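Scene Resets Belong in the Protocol
Kwadwo Wumbei
11/22/19

Most labs that publish tabletop manipulation results now write down the arm, the gripper, the control rate and the policy version. Very few write down how the table was set before each trial. I think the reset should be treated as part of the method, with its own written rule, and that results without one should be marked as provisional.

My argument comes from the Rastlow log, which I reviewed in April. It holds 729 trials on small household containers, run by two operators on the same arm. The success rates of the two operators did not match. The hardware was the same and so was the software. One operator put every object back upright and well clear of the wall. The other left objects where they came to rest. Both practices were allowed, as the protocol said only "restore the scene."

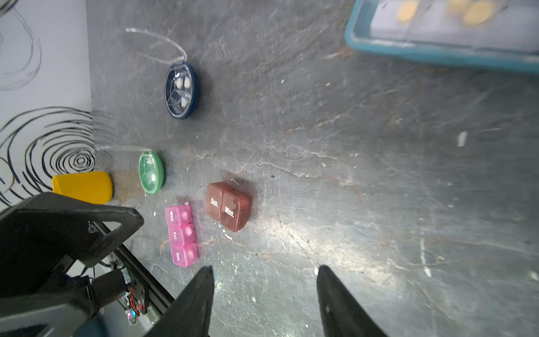

Pill containers make the problem worse. A strip of joined boxes can be gripped across its width or along its length, and the two grips fail in different ways. A clear strap is hard for a depth sensor and easy to snag. A cup on its side against a wall leaves fewer approach directions than the same cup standing in the open. None of these facts shows up in a trial count.

The Jekham draft asks for an object list and a table size. I would add three items. First, a permitted pose for each object, including whether it may touch a wall or a neighbor. Second, one still from the wrist camera, stored before motion starts, with the gripper open. Third, a note of the surface finish and the lighting, because a glossy top throws reflections that move with the arm.

The usual objection is cost. At Nartey we timed the extra steps at 40 seconds per trial. Over a set of 148 trials that is less than two hours of operator time. Repeating a set after a reviewer questions it takes far longer.

A second objection is that strict resets produce policies that work only on tidy tables. That is a fair concern, but the remedy is to specify the clutter. Draw the poses from a published list, record the draw, and let another lab repeat it. The Flurnness group already does this for bin picking, and its list fits on one page.

I have sent this wording to the Jekham editors and asked that the reset rule be made mandatory in the next revision.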